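December, evening, at the guest house

We arrived in Barow a little after 4, when the light was already going.

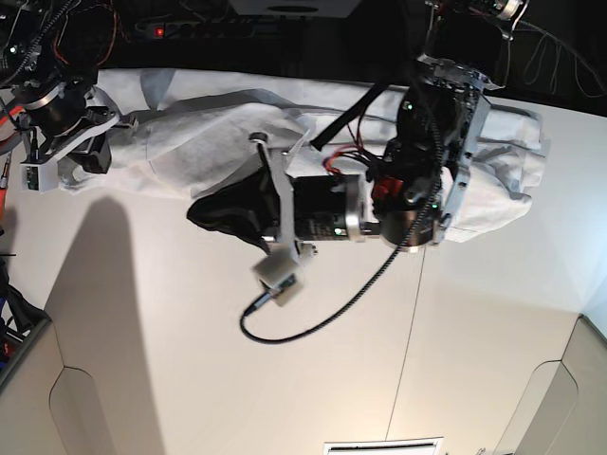

The key was in the small box by the door, as Valdis Kütt wrote to me, but the code did not work the first time and I stood with my bags and pressed the buttons with cold fingers. Inside it was warm, because he had put on the stove before he left, and for this I was very thankful. The house has two bedrooms downstairs and one under the roof, and I took the one under the roof. The bed there was not made, the linen was in a pile on the chair. I do not mind to make a bed, but after such a drive I did it badly, and the sheet stayed as wrinkled as the white cloth in the photo, with folds going in all directions and one end bunched up in a heap. My sister looked in and said our mother would send me back to do it again. I left it so.

The drive from Sokent took us almost 4 hours. In summer it is shorter, but now there was snow on the last part, after the bridge, and we went slowly behind a truck with logs. We stopped one time for soup.

I want to write down how the house is, so that I remember when we decide about next year. The kitchen is small but there is everything: good knives, a big pot, a coffee maker which I understood without reading the paper. The table is for six persons, and if the children come we will need to bring the folding one from home. The living room has a long sofa that opens, and Ilze says it is comfortable, only there is a bar in the middle that she feels in her back. So it is comfortable for a short person. The shower is strong and the water was hot for both of us. In the hallway there is a shelf with old board games and books which guests have left, most of them in German.

The room under the roof has a low ceiling on one side, and I have hit my head already two times. From the window I see the lake, or I believe it is the lake, it was too dark to be sure. There are no other lights on that side.

The price is a little higher than last winter. Mr. Kütt explained in his message that firewood is more expensive now, and he has also changed the windows. I think it is fair. The Sakalauskas cabins by the ski hill ask the same money and there you hear your neighbors through the wall - we were there one time and I slept very poorly. He lets us stay until 12 on the last day, and at the cabins you must be out by 10.

For supper we had bread, cheese and the rest of the soup, which we had taken with us in a jar. Ilze wanted to go out and look at the sauna, but the path was not cleared and she had only her city shoes. Tomorrow we will look for a shovel. Mr. Kütt wrote that it stands behind the woodshed. We must also buy milk and matches, and ask in the shop if the road to Timier is open, I would like to see the old church there again.

It is very quiet. I hear the stove and sometimes the snow when it slides from the roof. The first time I got up to see who was at the door.

Ilze is already sleeping. I will put in one more log and go up too.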